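Household Waste and Local Services
Notes for session 4 (updated April 18, 2020)

Please read these notes before the seminar and bring your own example of a sorting rule from the place where you live.

Last time we spoke about who pays for waste collection. Today the subject is how households sort, and why the same object goes in one bin in Idby and in another in Gestevness.

A local rule has to be understood by a tired person in a kitchen. This is the first test I would like you to apply. The Idby leaflet uses 94 words for plastics. The Gestevness leaflet is 15 pages long, and it explains the law very well, but it is difficult to find the line about yoghurt pots.

Single-use items are the hardest part. A clear plastic cup weighs almost nothing, so it hardly appears in figures that are given by weight. If we count items instead, it becomes important.

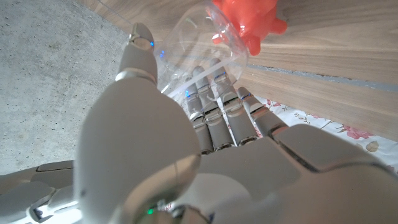
The second difficulty is the material. Clear cups can be made of several plastics which look the same to the eye, and some are sold as compostable. The household must then trust the mark on the item, if there is one. Gestevness asks people to put all compostable plastics in general waste. Idby accepts them with food waste, but only in the bags which the town gives out.

Now the case study. In December the collection firm Ureo sent a questionnaire to 2,491 households in Gestevness, and 2,000 of them replied. This is a high rate, and you should ask yourselves why. The form came together with the yearly bill, so perhaps some people believed that they were obliged to answer.

For the seminar, please prepare:
1. One rule from your own town, copied word for word.
2. Your shorter version of it.
3. A short comment on the Ureo questionnaire, question 6 especially.

Reading: McIver report, chapters 2 and 3. Chapter 4 is optional, and the tables at the end will be needed in session 5.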